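March 2023, studio notebook, portfolio group + site model

Reviews first, while I still remember them.

Pinned up the whole group's drafts on the long wall. Too many pages per person again. Told them a cap last time and they shrank the type to get under it. New rule: nothing smaller than 10 point, captions included. Lejla agrees. She wants the cap dropped completely and the type rule kept. Ok, try it for the next round.

Same problem in nearly every draft: the render comes first, then the plan, then a section so small you can't find the stair. Asked each student to put their best section on page one and leave it there overnight. Two hated it. One came back and said her project made more sense to her now, the half level thing between the kitchen and the yard reads right away. Keep that exercise.

Sketchbook pages. They scan them at terrible quality and then crank the contrast until the pencil looks like marker. Need a short handout on scanning. Viorica has an old one from the Trarkonitz course, ask her for the file (not the printout, the printout is missing the second side).

Statement of purpose drafts: read four. All start with Lego or a grandparent's house. Not going to ban it but will ask for one paragraph on a building they dislike and have been inside. Tried it with the evening students in February and got the best writing of the year.

Flombridge site model

Base is 1:700. Was going to be 1:500 but the river bend wouldn't fit on the board and the bend is the whole point. Contours cut from the 2 mm gray board, stack is glued up to the church terrace, above that still dry stacked. DO NOT glue the upper part until the levels are checked against the survey. The drawing Nikolaidis sent has the terrace at 52 m and our file has it lower. One of them is using a different datum. Wrote to them, no answer yet.

Cutter notes: lost a good part of the morning to scorched edges. Lens was dirty. Cleaned, tested on scrap, fine afterwards. Speed up a bit on the thin board, the old settings taped to the lid are for the MDF and somebody should rewrite that label. Also turn the board so the brown side is down, less tape residue on the good face.

Blocks for the existing houses: 208 in the file after I merged the garages and sheds into their main buildings. Basswood strip, cut on the small saw with the stop. Students want to sand every one of them. No. Sand the ones along the river street, leave the rest as sawn, at this scale you see the roof line and that's it.

Roofs, argued over for a while. Lejla says flat tops everywhere so the student schemes stand out. I'd like pitched roofs on the old street at least, otherwise the church looks like it landed in a warehouse district. Compromise is pitched along the street only. Jig for the angle is half made, on my desk, please don't tidy it.

Trees: no sponge. Tried dried yarrow, too big. Pins with no head look decent for the poplars. Nothing yet for the orchard.

Forar quote for the acrylic cover came in, higher than I wanted. Asked for a second price without the polished edges. If it's still too much the model travels in a crate w/o cover and we accept dust.

Mentor calls: mine are all done exept the two who moved. Viorica took over the urban design pair, she is much better on street sections than me and they noticed. She says neither of them has walked their site after dark. Sending them out to do that before the next call, with a notebook, no phone photos.
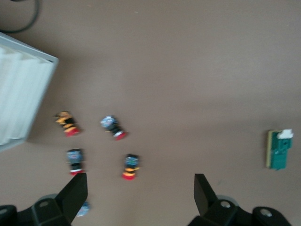 Still to do: chase Nikolaidis on the datum, finish roof jig, scanning handout, order more basswood strip (same width as last time, the slip is in the drawer). Move the crit back half an hour so the evening people can make it, tell Lejla before she prints the schedule.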